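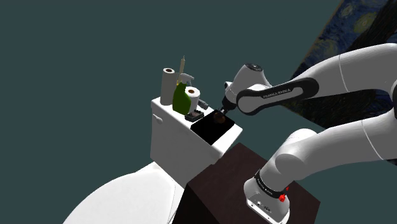
Preguntas frecuentes: asistencia como público a las grabaciones de «Casa Totham»

¿Quién puede solicitar entradas?
Cualquier persona mayor de edad. La solicitud se realiza mediante el formulario de Clarnetti Producciones y admite un máximo de dos acompañantes.

¿Tienen algún coste?
No. Las entradas son gratuitas y nominativas, y queda prohibida su reventa.

¿Cuántas plazas hay por gala?
El plató Abdella dispone de unas 200 localidades, sin numerar.

¿Con qué antelación debo presentarme?
El acceso se cierra 45 minutos antes del comienzo de la grabación. Una vez cerrado no se admitirá la entrada, aunque se presente la confirmación.

¿Podré hablar con los concursantes?
No está permitido dirigirse a ellos durante la gala. Los encuentros con concursantes expulsados se anuncian por separado.

¿Puedo utilizar el teléfono móvil?
Los dispositivos se depositan en consigna y se devuelven a la salida.

¿Quién presenta esta edición?
Tiruwork Adugna conduce las galas y Getachew Tekleab, el debate posterior. La edición consta de 13 galas.

¿Cómo cancelo mi asistencia?
Respondiendo al correo de confirmación. Las plazas liberadas se asignan por orden de lista de espera.

Última actualización: 2026-01-08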